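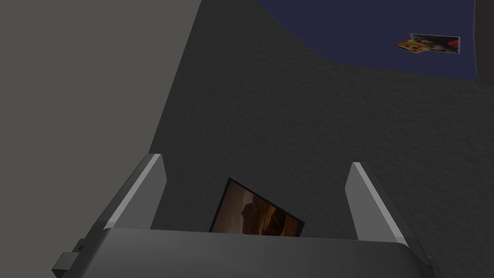
The gripper over the canyon card, in the simulator. The pizza card is farther back, on the blue.

Posted 03/08/2018

I promised to write again when the arm could pick up a card from the table, and it can not do it yet. But the simulation part is now in good shape, so I write about that.

For those who did not read the earlier posts: I am building a small arm in the shared workshop, and its job will be to sort my old picture cards and photographs into boxes. I have 589 of them. The frame and the first joints are finished. The gripper is still the third version, which I call Major, and it has two flat fingers that become narrower to the tip. Ingvild Hellström cut the plates for me, and she also told me that version two was ugly, with which I agree.

A flat card is a very unpleasant object for a gripper with two fingers. A cube has sides to hold. A card has almost no side at all. If the fingers come straight down, they close above it and take only air. If they come too low, they push into the table and the motors complain. With the real arm I broke one finger plate in this way, and after that I decided to do the first trials in Rulell, the simulator which Macario Figueroa uses for his own projects.

It took me seven evenings to make the model. The body of the gripper was easy, I only rounded the top a little. The surface took longer. First I had it perfectly smooth, and the cards were sliding away like on ice. Then I gave it more friction and a rough gray texture, so that my eyes can also see which version I have loaded. The texture itself does nothing for the physics, of course. I mention it since Macario asked.

The cards are placed at random angles and may lie over each other. For the pictures I took whatever was in a folder on my computer.

What I try now is to close the fingers on the two long edges of the card, very slowly, so that it bends up in the middle. In the simulator a card is stiff if you do not tell it otherwise, and a stiff card jumps out. I made it from 37 small pieces with soft joints between them, and then it bends more or less like paper. My computer becomes quite loud.

Last night I let it run 236 attempts. Many ended with the card somewhere on the floor of the simulation, but the better ones looked very natural. The worst case is always two cards together — the gripper takes both, or it takes the lower one and throws the upper one away.

Next I want to glue thin strips of Sandix rubber on the inner faces of the real fingers and measure the friction, so that my number in the model is not only a guess. The controller board from Draltent is also on the way. If somebody has experience with soft joints in Rulell, please write in the comments, I would like to know how few pieces are enough.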